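Zanach shelf planner: gallery

Zanach is our perception and planning code for picking small things off crowded store shelves. Version 4 has been running at our Clundon desk since June and we are really happy with how the grasp side is coming along, so we put a couple of our favorite views up with notes on what the software has to do in each!
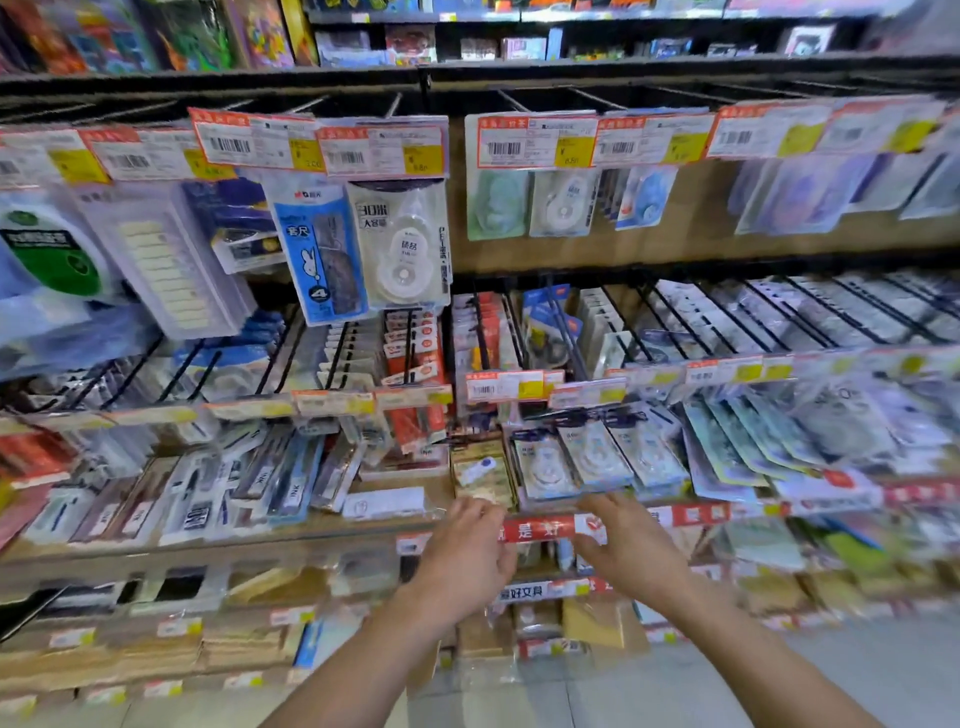 Hook detection got a full rewrite in this version. The old detector looked for metal tips, which was hopeless once a label was clipped over them. Now the price labels do the work: the row of white-and-red labels with barcodes tells the planner where each hook ends, and the package hanging behind gets tied to it. The blue pack with the white rabbit and the correction tape marked 30米 are close neighbors, so the two masks have to stay apart. Our Toledo build splits packs like these in 35 ms, and we love watching the overlay snap into place.

Next comes tracking in the hands, our hardest module and the most fun to work on. Two packs of the same design like to merge into one blob, especially with clear plastic throwing highlights everywhere. Wurkton, our labeling tool, now lets you set which pack is in front and carries that order through the clip.
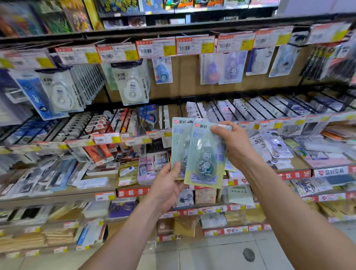 Two mint-green correction tape packs, one held overlapping the other.

Coming up: 3 new shelf layouts and a faster replanner. Page updated 7 Feb 2021.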